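Clear Width Is Not Door Width

Residential listings give floor area, ceiling height and the number of bathrooms. They almost never give the clear width of the doors. I think they should, and I think the omission costs buyers more than the missing square feet they argue over.

A door is sold by the width of its slab. The usable opening is smaller. With a hinged door standing at 90 degrees, the slab thickness and the stop both come out of the passage, and a lever handle can take more. The plans for the Vemell apartments list every interior door by nominal size. Sihan Shao measured 8 of them on the second floor for me and found that none matched the schedule once the door was hung.

Metric drawings have the same fault. A hall marked 999 mm wide on paper loses its baseboards, then a radiator, then whatever the owner puts against the wall. Abdelilah Ghoneim, who reviewed the Vemell set, holds that furniture is the owner's business. I disagree. A hall that works only when it is bare has been drawn too tight.

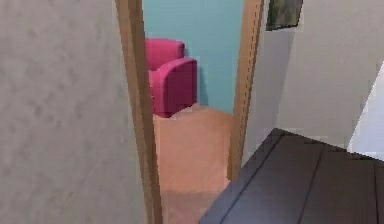 What a listing should state

Three values would do: the clear opening at each door, the narrowest point on the route from the entry to each bedroom, and the swing direction. Taking them requires a tape measure and a form. Gagnon charged me almost $500 for a floor plan that had none of them.

The common objection is that buyers do not ask. Buyers did not ask for insulation values either until those were printed where they could be read. Rhun Jarman's draft form fits on one page, and I would adopt it as written, except that it should require the measurement to be taken with the door open at 90 degrees and the handle fitted.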